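Setting Up and Looking After a Two-Arm Tool Bench Cell
Posted November 26, 2018, Flornbridge bench notes

Every two-arm cell gets sold with the same promise. Bolt it down, load the routine, walk away. I've been running the Eleck cell at Flornbridge long enough to have walked away from it twice, and I paid for it both times. What follows is how I set it up now and how I keep it going. The manual is fine as far as it goes, but it was written by people with a cleaner bench than yours.

Start with the power off and both arms parked. Check the mounting bolts by hand first, then with the wrench. If one turns at all, back them all off and do the whole set again in a cross pattern. Snugging up the one loose bolt feels like a repair, and it will cost you an afternoon when the base shifts and your saved positions go with it.

Next, the cables. The gripper cable needs slack at the wrist, enough that you can turn the wrist through its full travel by hand without the loop going tight. It shouldn't be so long that a finger can catch it on the way past. The clip kit from Flondurow is supposed to take care of this. I tried it, and the clips let go in the first week of October. I use plain hook-and-loop straps now and look at them every morning.

Power up one arm at a time. Home the left, let it settle, then home the right. The software will happily home both together, and the sales sheet makes a point of it. If either arm has been bumped out of its park position, that's when they meet in the middle.

Now the grippers. Close each one on nothing and look at the finger faces from the side. They should touch along the whole length. If they touch at the tip and gap at the root, loosen the finger screws, close the gripper again under low force, and tighten while it's closed. Then try it on something thin. Thick handles forgive nearly everything, so a cell that picks up screwdrivers all day can still be badly out. I use tweezers, with a plate between the arms as the working spot. 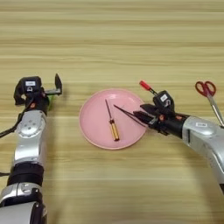

Berisha left a comment on an earlier version of these notes saying that tweezers are a poor test, that a flat steel gauge would tell you more about finger alignment in ten seconds, and that anything with spring in it hides a small error by bending to fit. Fair point, and I've added a gauge check to the monthly list. I still want to see the real tool held, though. A gauge will tell you the faces are parallel. It won't tell you the tips are pointing where the program thinks they are.

To check that, run the approach at the slowest speed you have and stop it short of the plate. Look from directly above, then get down level with the table. If the tips are off to one side, correct the grip position in the program. Don't bend the tool, and don't shift the plate to suit the arm. I've seen both done, and both work until the next person comes along and puts things back.

Grip force comes last. The default on mine was 502 in the controller's own units, and I have it at 200 for small tools. The number won't carry over to your cell. Start low, lift, hold, and go up in small steps until the tool stops turning in the jaws. Vendors like a high default because nothing gets dropped in the demo.

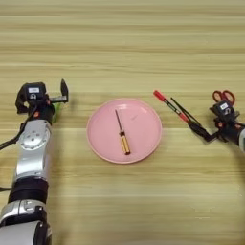 Resetting the bench is the part people skip, and I'd argue it causes more faults than the motors do. The camera routine is meant to find a tool wherever it's lying. In my experience it finds it more often when there's some bare table around it. A single screwdriver on a pink plate, amber handle toward the bottom and dark shaft pointing up to the left, is an easy find. Black tweezers side by side with a red-and-black tool in front of a black gripper are a much harder one, and I wouldn't trust any recognition score the software gives me there without looking myself. Move spare scissors and anything else with a long handle well out of the arm's path before a run.

For upkeep, wipe the finger faces daily with a dry cloth. Once a week, clean the sensor windows on the grippers and look over the joint covers for a loose screw. Once a month, do the gauge check and go through the bolts again. I also write down the cycle count when I change finger pads. The last set went 1330 cycles before the grip started to slip, well short of what the box claimed.

If an arm faults in the middle of a move, don't clear it from the screen right away. Write down the code and where the arm stopped, and take hold of whatever is in the gripper before you release it. Then clear the fault and home that arm alone.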